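Snacks all over the bedroom, how do you sort and store the little single packets?

Posted by starnomham_nights in Home & Tidying, November

Okay so I have a snack problem. I buy those mixed assortments of tiny individually wrapped things, mostly from the Lestico import store near me, and they end up everywhere. On the bed, beside the bed, on the floor, in coat pockets. I finally decided to get every last one into a single cardboard box and it's taking me way longer than it should. I keep stopping to look at the wrappers! There's a yellow one with a panda in a red mushroom-looking cap and I can't make myself eat it. 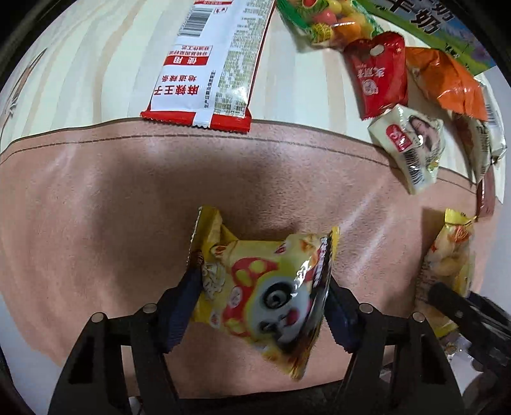 2 min read

So my questions, in no special order. Do you sort by type or just dump everything in together? The box I have is plain cardboard with no dividers, and whatever I want is always at the bottom. Also, do the thin crinkly packets get crushed if they're under the heavier ones? And is cardboard even okay for a bedroom or am I inviting ants in? I rent, the kitchen is shared and my shelf there is tiny (16 inches wide, I measured), so please don't just tell me to keep food in the kitchen. I would if I could.

The other thing is I can't read most of the labels, so I don't know what's sweet and what's salty until I open it. This pale green one has a bit of fruit printed near the bottom, so I'm guessing it goes with the sweet stuff? 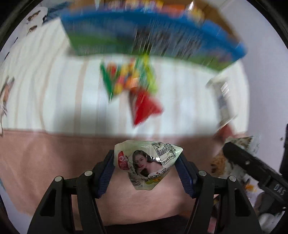 Pale green packet, lady with long dark hair on the front. Sweet pile for now.

mindonov_pantry

I've done this for years in a studio apartment and my advice is to sort loosely and not go crazy. I keep 2 groups, sweet and savory, with a piece of cardboard stuck down the middle of the box. Cut it from any old shipping carton, a little taller than you think you need, and wedge it in at a slant so it holds without tape. Anything puffy goes on top. Anything flat and dense goes down the sides standing up like file folders, and then you can flip through and see what you've got.

For the labels, use one of those phone apps that translates through the camera. It struggles with shiny plastic, so smooth the packet out flat first and turn it away from the lamp. Fruit on the front doesn't always mean candy, by the way. I once had a plum one that was so salty my eyes watered. Check before you pile them up.

On the ants: sealed packets in cardboard have been fine for me. It's the opened ones that cause trouble. Half-eaten bag, clip it and put it in a jar, or finish it (you know you want to).

mohammed1043

just get a plastic bin with a lid, problem solved. cardboard gets soggy

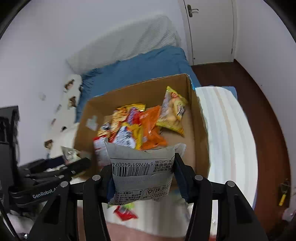
Sorting is only half of it if you ask me, the bigger question is where the box lives. Mine used to sit right by my bed and I ate out of it without even noticing, a couple of packets every night at 11 pm. With the box open next to the bed and the bags just piled in loose like that, strays are going to happen, and there's a red one on the floor there that would be stepped on within the hour at my place. I'd close the flaps, or fold them in, and slide the whole thing under the bed or in the bottom of a closet. Put a smaller bowl out with 2 or 3 things in it and refill it on the weekend. I also write the earliest use-by month on the side of the box in marker so I know when I need to get through everything. Some of the gummy ones turn into rocks if you forget them. And keep the panda one, stick the empty wrapper in a notebook or something, I have a whole page of those.

posted by lestico_regular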